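Nikis: voice commands for small home hubs

Nikis is a small data set of spoken commands in English, with a parser that turns each command into an intent and its slots. It was made for Lestar, our open home hub, but you can use it with any hub that accepts JSON messages.

Contents

The set has 2,000 utterances and 19 intents. Each line of the file has the text, the intent, the room and the object. The recordings are in the folder audio, one file for each line, with the same number in the name.

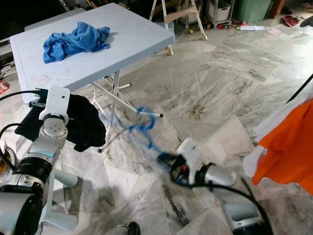 Room and object are separate slots, and the parser fills the object first. If the speaker gives no room, the field stays empty and the hub must decide. Objects can have a color or a place, so "remind me about the blue cloth on the folding table" gives one object with two attributes, color=blue and place=folding table. Please do not join them in one string — the old version 1 did this and the matching was very bad.

Known problems

Commands with "it" or "that one" are not resolved. Long pauses cut the utterance in two, mostly in the Hakcombe recordings, where the microphone was far from the speaker. We did not repair these files.

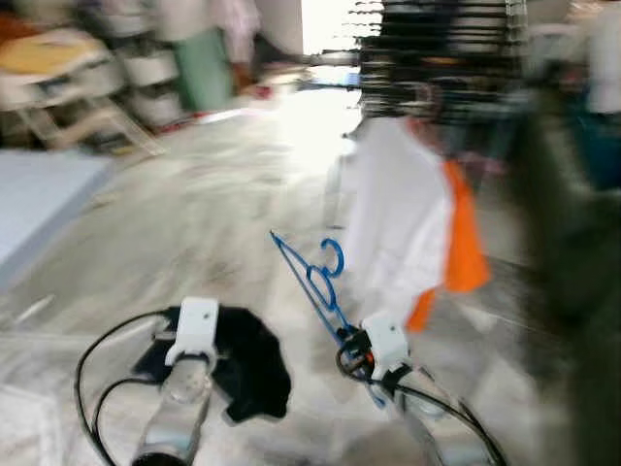 Black cloth and a blue plastic clothes hanger.

Install

Copy the folder to your hub and run setup.py. Python 3 is necessary. The wake word is "Lozano", and you can change it in config.ini, but choose a word with minimum two syllables.

Contact

Geeta Maurya (parser) and Katherine Rivadeneyra (recordings). Corrections of labels are welcome — please send the line number and the label that you propose.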